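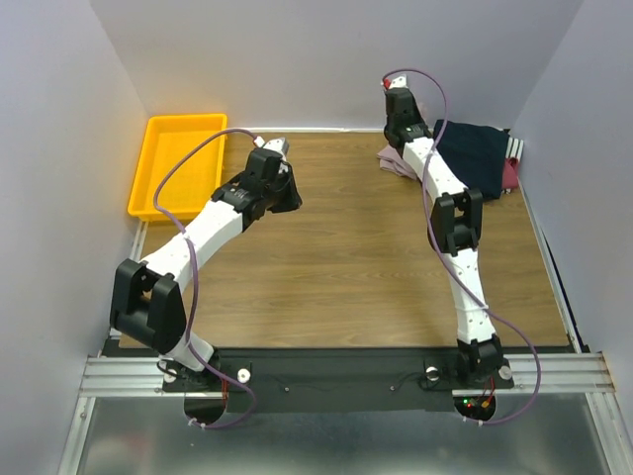

State Assembly returns tenancy bill to committee

The Reltden Assembly has voted to return the Residential Tenancies (Notice Periods) Bill to committee, following the decision of the Governor's office to withhold assent. The vote took place at the close of the July sitting. Members who follow housing matters will wish to note the position as it stands on July 12, 2026.

The Bill would have extended the minimum notice period for tenants who have lived at the same address for more than four years. It passed both readings with amendments and was sent for assent in the usual manner. In the statement that accompanied the refusal, the Governor's office cited the judgment in Jakubowski v. Drareo Borough Council, in which a local by-law on notice periods was set aside by the district court.

The Association has studied that judgment and does not share the reading given in the statement. The court in Jakubowski was asked whether a borough could make rules on a subject already covered by state law. It found that it could not. The question of what the Assembly itself may enact was not argued, and the judgment says nothing on the point. A decision limiting the powers of a borough gives no ground for doubting the powers of the legislature from which those powers come.

The Association wrote to the Governor's office on this matter before the deadline for assent and received an acknowledgement only. A further letter has been sent, asking that the legal advice on which the refusal was based be published in full. Copies of both letters are held at the Enier office and may be read there during opening hours.

During the consultation stage, 1654 written responses were received by the committee clerk. Of these, 186 came from landlords or their agents, and several supported the longer notice period on condition that it did not apply to properties being sold. An amendment to that effect was accepted at second reading. It is regrettable that the statement makes no mention of it and describes the Bill in the form in which it was first introduced.

The committee now has 100 days in which to report. It may recommend that the Bill be put forward again without change, that it be amended, or that it be withdrawn. If it makes no report within that time, the Bill falls. An override vote remains possible under standing orders, although the margin at second reading was narrower than the one such a vote would require.

Members who wish to submit evidence should do so in writing through the Enier office. Submissions should give the borough in which the writer lives and state whether the writer is a tenant, a landlord or neither. Evidence given at the earlier stage does not need to be sent again, as the clerk has confirmed that it will be carried over.

Branch secretaries in Drareo are asked to place this item on the agenda of their next meeting.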